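The Pretender Question: Perkin Warbeck and the Uses of Doubt
Student project report, Medieval and Early Modern History
Orkmont College

1. Introduction

This report examines the career of Perkin Warbeck, who claimed during the 1490s to be Richard, Duke of York, the younger of the two sons of Edward IV. The boys had last been seen at the Tower of London in 1483, and no account of their fate was ever accepted by everyone. Warbeck's claim depended on that silence. The aim of the project was to consider why a young man of apparently modest Flemish birth was received by several European courts, and what his supporters stood to gain from believing him, or from appearing to.

The question of whether Warbeck was genuine is not addressed at length. Most historians have concluded that he was an impostor, and the evidence available to undergraduate students does not permit a fresh judgement.

2. Method and sources

Work began in March with a survey of printed primary sources in translation and of secondary literature held by the college library. Notes were kept in a shared index, named Vindomer, which by the end of the project contained 395 entries. Each entry records the source, the date of the event described, the date of composition where known, and the political allegiance of the writer.

Of these entries, 239 concern events between Warbeck's arrival in Ireland in 1491 and his capture in 1497. The remainder deal with the earlier case of Lambert Simnel, with Burgundian and Scottish affairs, and with later Tudor writing. A second index, Vekent, was started for images of coins and seals but was abandoned in favour of a short appendix.

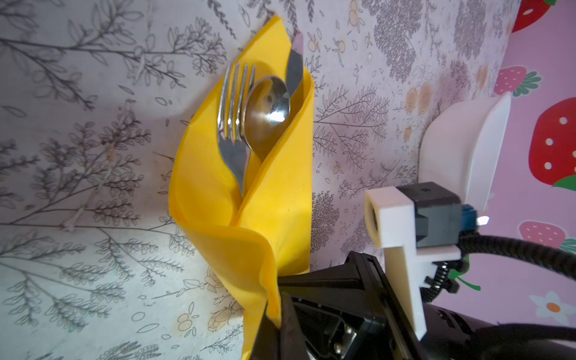 The principal difficulty was the confession of 1497. It survives in more than one version and was made while Warbeck was a prisoner of Henry VII. It gives his birthplace as Tournai and names his parents and several employers. Some of these details are supported by records from Tournai itself, but the document as a whole served the King's purposes, and the project treated it with corresponding care.

3. Findings

3.1 Burgundy

Margaret of York, Dowager Duchess of Burgundy and sister of Edward IV, was Warbeck's most consistent patron. She acknowledged him as her nephew and wrote on his behalf to Isabella of Castile. Tudor writers portrayed her as the author of the whole scheme, but the index shows that this accusation grew more elaborate with time. Margaret had lost valuable trading privileges after the fall of her family, and a grateful nephew on the English throne would have been expected to restore them.

3.2 France and the Empire

Charles VIII welcomed Warbeck in 1492, when England and France were at war, and dismissed him once the Treaty of Étaples had been signed in November of that year. Maximilian, by contrast, continued to favour him for longer. In both cases the pretender was an instrument of diplomacy, and his reception rose and fell with the state of relations with England.

3.3 Scotland

James IV received Warbeck in November 1495 and arranged his marriage to Lady Catherine Gordon, a noblewoman of high rank. The marriage is difficult to explain if James regarded his guest as nothing more than a convenience. The raid into Northumberland in 1496 attracted no English support, however, and Warbeck left Scotland the following year.
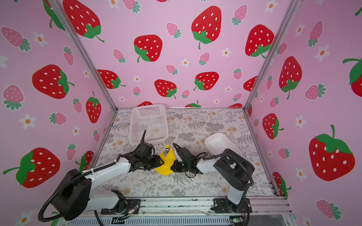
Figure 2. Robot arms at the table, with strawberry-patterned walls.

3.4 Cornwall

Warbeck landed near Land's End in September 1497 and gathered a following from a county already angered by taxation. Estimates of its size differ widely between chroniclers, and the project did not attempt to reconcile them. The attack on Exeter failed, and he soon abandoned his men, sought sanctuary at Beaulieu and surrendered. He was executed in 1499.

4. Limitations

The project relied on translations for all Latin, French and Dutch material. The section on Scotland rests on a narrow group of sources – chiefly the treasurer's accounts – and would benefit from further work. A planned comparison with Simnel was reduced to 800 words and is supplied as Appendix 4.

5. Recommendations

It is recommended that future students extend the Vindomer index to include Irish municipal records, particularly those relating to Cork, and that allegiance be recorded separately for author and patron. The index will remain available through the departmental office.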